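**Update for Fatemeh Talebi, Fluverel Small Grants**
20th February

Hi Fatemeh,

You asked for something short and readable, so I'm skipping the form with the colored boxes and just writing to you. Shout if your office needs the boxes and I'll fill them in.

The Clerulstead oral history project is moving! Slower than I promised in the application, but moving. We have 6 long interviews recorded and typed up, and five more people who have said yes and are waiting on a date from me. Most of them worked at the Prurow cannery or had a parent who did, and I had no idea how much of the talk would be about the bus. Everyone has a bus story. The early bus, the bus that wouldn't wait, the driver who knew who was courting whom. I've started a separate folder for it and I think it may turn into its own chapter of the booklet.

The longest recording so far is with Mr. Ó Flaithearta, who ran the labeling line and remembers the name of every foreman he disliked. I went in with my list of questions and got through two of them. He'd rather talk about the dances, so we talked about the dances, and it's the best tape we have. His daughter sat in and kept correcting his years, and then he'd correct hers - I left all of that in the transcript. He has asked for a printed copy in large type, which I'd like to do for everyone who wants one.

Money next, because I know you have to report upward. We've spent $1,765 of the grant. The biggest part went to typing help, then the recorder and two clip-on microphones, then gas and printing. The second microphone was not in the original budget. I bought it after the first interview, when I could hear myself perfectly and my poor guest sounded like she was down a well. I moved that cost over from the refreshments line, which was too generous anyway (people keep feeding me). Receipts are scanned and in the shared folder, sorted by month, and the February ones are there too apart from the last gas receipt.

The other change is where we record. The library's side room has a fan that can't be switched off and a door that everybody opens, so we've moved to the back room at the old schoolhouse. It's quiet, it has parking right outside, and there's a ramp. I get it free in the mornings as long as I lock up. The wall could use a coat of paint, and I've asked whether we might do that ourselves before the open day.
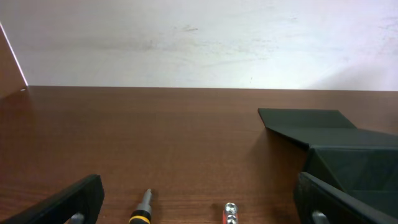
*Tabletop and scuffed wall, back room*

Transcripts are where I'm behind, and I'd rather tell you now than in the spring. I figured one hour of tape would take an afternoon to type. It takes me closer to two days, especially when people talk over each other or slip into cannery words I have to look up. I'd like to push the date for the finished set back by five weeks. The booklet can keep its date if I start laying out the early chapters while the later interviews are being typed.

I'd also like your okay on the print run. The application said 70 copies and I still think that's right, but the school has asked for a few and I'd need to know if those can come out of the same pile or if they should pay for their own.

Still to do before my next note:

- book the five people who are waiting
- get signed release forms back from two families
- pick out photos from the cannery albums and get them scanned
- ask the bus company if they kept any old timetables

I've put a short clip from the dance hall story in the shared folder. It has some chair squeaking at the start, then it gets going. Have a listen when you have a minute, and call me about the print run whenever suits you - mornings I'm usually recording, so after lunch is best.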